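Derkumora Dialect Archive: progress report to the Halász Fund
05/09/2026

We have had a wonderful few months, and I'm very happy to be writing this one! When Ottilie Lüthi and I sent you our plan we thought the first round of recordings would take us well into the winter. The first round is finished, and people are now ringing us up to ask when it's their turn.

Recordings

The archive now holds 737 interviews with speakers from the valley, nearly all of them made in people's own kitchens (so expect kettles, clocks and a fair amount of barking). Vinzenz Ortner has been doing the upper villages, where the old words for weather and haymaking are still in daily use. He came back from Brerkora with a whole evening of songs that neither of us had ever heard, including a long one about a stolen bell with a different ending in every house.

Word list

Margit Sipos has the word list up to 2,069 entries. Each one has a meaning, a sentence from a real speaker and a note of the village it came from. The letter K is still a muddle, mostly over spelling, and she would like to settle that before we print anything.

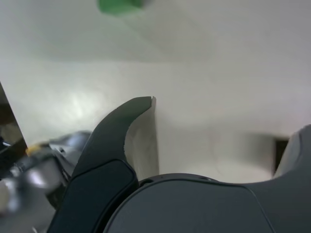 We had planned to spell everything the way the Cukunar schools do, but the older speakers found it hard to read their own words back, so we tried a simpler system with two reading groups. Both liked it far better, and one lady read aloud for most of the afternoon and wouldn't hand the page on. The school spelling will stay in brackets after each entry.

Money

Spending is slightly under budget. Travel cost less than we feared, and typing up the interviews cost more. We would like to move the travel money left over into typing, if you agree. Viktória Oláh will send the full accounts separately.

Coming up

Four listening evenings are planned before the end of December, the first in the old school hall at Brerkora. Do come if you can, there will be soup and almost certainly the bell song. We still need a decent pair of loudspeakers and a second person to check Margit's entries.

Kálmán Pálfi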